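Sarlow Ester work table, beige top: long-term review

12 Mar 2019
Reading time: 4 minutes
Print this page | E-mail this page

The Ester is the larger of the two household work tables sold by Sarlow. It is meant for folding, sorting, cutting out and light mending, and it is priced between a decorator's trestle and a proper dining table. The review table was bought from Ezzat at the normal price and used for 10 weeks in a ground-floor utility room, mainly for folding and for pinning hems.

It arrives flat in a single carton with the legs detached. The carton is 2,155 mm long, and anyone with a turn in the stairs should measure before ordering. Two people are needed to lift it. The fixings are bagged by leg and the bags are labelled, but the instruction sheet gives the sizes of the bolts without a drawing of them, and two of the lengths are close enough to be confused. If the longer bolt goes into the outer hole it bottoms out before the bracket is tight. The result is a leg that feels secure until the table is pushed sideways.

Assembly should be done with the top face down on a blanket. Leave all the bolts finger-tight until the four legs are on, then stand the table up, let it settle and tighten them in place. Done in that order there was no twist in the review table. Done leg by leg, as the sheet suggests, one foot sat clear of the floor.

Height is set by a pin in each leg, with nine positions. The pins are a firm push fit and did not work loose. Changing height is a slow job with anything on the table, as each end has to be raised in turn, and most owners will pick one position and stay with it. For standing work the second highest suited a person of average height. The lowest is comfortable with an ordinary kitchen chair, though the rail under the front edge takes up knee room.

The top is the reason to buy the Ester. Sarlow offers it in beige and in dark grey, and the beige is the better choice for cloth work. It has a low sheen. Overhead light gives soft-edged shadows and did not produce glare at any of the heights tried, so small items can be flattened and lined up without shifting round to see their edges.
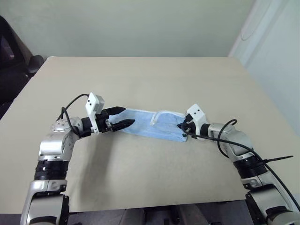

One reader who owns the grey version wrote to disagree: the beige shows every tea ring and pencil mark, the grey hides them, and white thread can be found on grey at once but has to be hunted for on beige. The same reader has had the table in a sewing room for longer than this test lasted, and reports that the top has stayed flat.

The point about thread is accepted. White cotton is hard to find on the beige top, and so is unbleached tape. The marks are a smaller matter. Pencil came off with a damp cloth and a little washing-up liquid. Tea left for an afternoon needed a second wipe. Ballpoint did not come off fully with anything we would be willing to use on the surface, and a faint line remains near one corner.

Grip is moderate. Smooth synthetics slide if pulled from one side, and brushed or looped fabrics stay where they are put. This is a fair compromise for folding, where some slip is wanted, but it is less good for cutting, and a mat is advised. A mat is needed in any case to protect the top. A rotary cutter used without one left a score that can be felt with a fingernail.

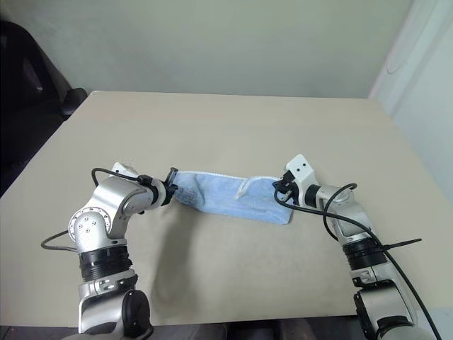 Depth matters more than length on a folding table, and many cheaper ones are too shallow to lay a piece out and turn it without part of it hanging over the front. The Ester has enough depth to work well back from the edge. Contrast also helps with narrow pieces. The light blue one here separates clearly from the beige, and the line of its lower side can be followed to the rounded corner on the right. The white edging reads well against the blue, including the strip that curves down to the left across it, so an overlap is easy to find and square up. The same edging laid directly on the beige would be less distinct, which is the reader's complaint in another form.

Rigidity is good along the length and only fair across it. Leaning on the front edge with both hands produces a small movement at the rear feet. A sewing machine running at full speed near the middle set up a slight tremor, and moving it over a leg cured that. The adjustable feet are the weak part. They are short in the thread, and on a floor with a marked fall there is not enough travel to level the table. Sarlow states that a longer foot will be fitted from August and sold separately to existing owners.

The obvious alternative is the Gokulent, also stocked by Ezzat. It folds flat for storage and the Ester does not. Its top is glossier and its centre hinge leaves a ridge that catches on knitted fabric. For a room where the table must be put away after use, the Gokulent is the sensible purchase. Where it can be left standing, the Ester is the better surface to work on.

Points for: flat, low-sheen top; useful depth; secure height pins.
Points against: poor instruction sheet; short feet; ballpoint stains; knee room at the lowest setting.

Recommended for level floors. On an uneven floor, wait for the longer feet.

Print this page | E-mail this page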